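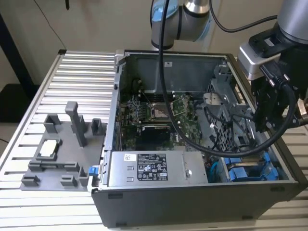 Olaia Pacheco wrote to tell us that the Grutholm driver is the first one she hasn't had to go looking for, as the bright end cap stands out even in a messy drawer. She did ask for a longer shaft, and we've passed that along!

Grutholm Precision Driver Set

We love this little set. It has a full-size handle, a slim one for tight corners, and 17 bits in a flat case that closes with a proper click. The handles come from Wendenberg, who have been turning out hand tools for over 90 years, and you feel it the first time you give one a spin – the cap rolls smoothly under your palm while your fingers do the turning.

The magnet is strong enough to carry a case screw up and out of a deep corner (try it, it's very satisfying). Bits cover Phillips, slotted, hex and Torx, and the sizes are stamped on the side in numbers you can read without your glasses.
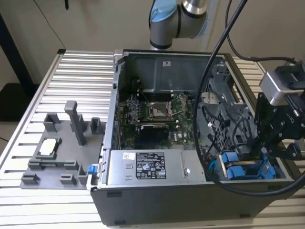 Desktop tower, side panel off.

What's in the case

Full-size handle with spinning cap
Slim handle
17 bits
Extension, 90 mm
Magnetic parts dish

The set weighs 297 grams all together, so it rides along in a laptop bag just fine. Nuno Garcia keeps his in the glove box and reports that the foam still grips every bit after a very bumpy August.

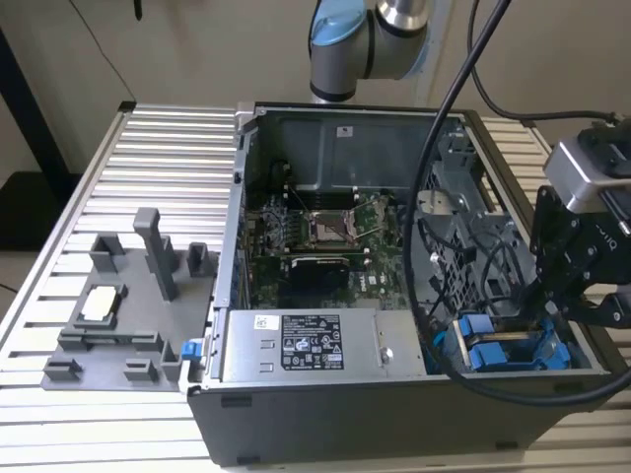
The slim handle is the one we reach for most. It's barely thicker than a marker, and with the extension on it you can get down beside a bracket and still keep your knuckles clear. If you work on desktops like this one, with blue drive caddies at one end, lay the tower on its side with the opening up and you can come at the screws from straight above. The parts dish is handy then too – drop the screws in as you go and they stay put.

Care and spares

Wipe the bits with a dry cloth and put a drop of light oil on the cap bearing once in a while. Single bits are sold separately, and so is the foam insert. Handles are covered for 15 years, and the bits can be swapped at our counter if a tip chips.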